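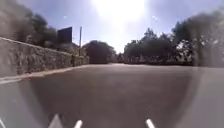
From: Ljubica Dimitrov
Date: 2025-07-14
Subject: Re: Road by the stone wall

Hemant Saxena wrote:
> Does anyone know if the stretch along the wall is getting
> lines painted? It was resurfaced in December and I still see
> no center line. Also, are we allowed to cut back the shrubs
> on top, or does the town do that?

Hemant,

I called the road office this morning. Lines are on their list but they would not give me a date. The man I spoke to said 30 days is the usual wait once a street gets assigned to a crew, and ours has not been assigned yet.

The shrubs are ours up to the back of the wall — anything leaning over the road side belongs to the town. Please don't pull out roots near the top course. Two stones came out the last time someone did that, and Codano charged us $59 just to come and look.

The strip at the foot of the wall needs sweeping too. I have 2 push brooms in my garage and can leave them by the side door. I'm free after 7 most evenings if you want to walk it with me first.

Ljubica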